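A new mat for the sorting table

Many of you asked why the sorting table looks different since August. The old cloth is gone. It was thin, it moved when someone leaned on it, and small things rolled under its folds. After the third lost button box Akinyi Langat said we must find something better, and I agreed to look.

I compared mats from two shops. Fandau had a nice one for 485 shillings, but it was too narrow for us. In the end I bought a dark gray one at Kistach for 400 shillings, and it covers most of the table. The white top stays free at the sides, so there is still a place to put your cup — please keep it there and not on the mat.
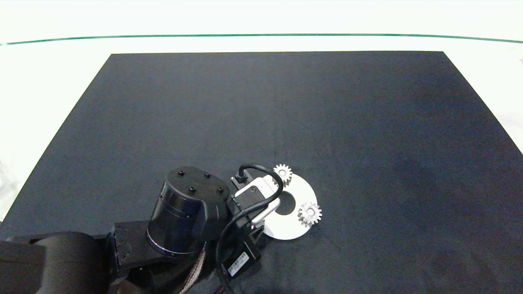

Pale things are now much easier to find. On the white table I was always searching with my fingers for the light buttons and the small lids, and Wekesa Nyamweya had the same problem with his paper labels. Dark pieces are better sorted on the white part.

To clean the mat, use a soft brush and then a damp cloth. Do not fold it. When we need the whole table, roll it with the upper side out and stand it behind the door of room 3.

If you would like the same mat at home, write to Jabari Mwakyusa before the end of the month. He will make one order for all.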